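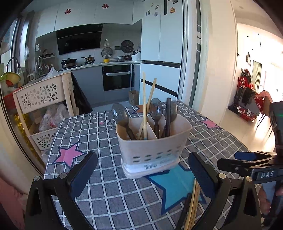
Search this site
Enter keywords

Small Kitchen Things, Varnmont

Welcome to my page about the kitchen of our flat in Varnmont. I moved here from Hosik in the winter, and in March I have finally put the cooking and eating tools in good order. I like plain things which are easy to wash. On this page I write a few lines for each thing, so that my family in Hosik can see how I am living now.

The utensil caddy
Beige plastic with rounded corners, and a white base which is thicker than the rest. The row of small oval holes is low on the front side, so the air can go in. It is divided inside. The barcode sticker is still on it, I must take it off with warm water and a little oil.

The spoons
Three spoons in translucent grey plastic. They are very light in the hand and they do not scratch my pans. I use one for rice, one for soup and the last for everything else.

The long chopsticks
Light wood, and much higher than the rim of the caddy. At first I wanted to cut them shorter, but I am glad that I did not. For noodles they are the best tool I have. I bought them at the Montes market, where a packet of 12 pairs was cheaper than two single pairs in the shop.

The tablecloth
Grey checks with white lines, and big stars in pink, light blue and orange. There is also some dark lettering and one very small pink heart near it. My old cloth was plain white and showed every drop of tea. This one is more forgiving.

The white cart
Two tiers, with flowers cut out in the sides of the baskets. The lower shelf is where I keep plastic bags. I push them in and they stay there until I need one. I would like to fold them properly, but I have not yet found the patience.

Next I will write about the cupboard over the sink and the jars from Pumport.

Last updated: March 31, 1999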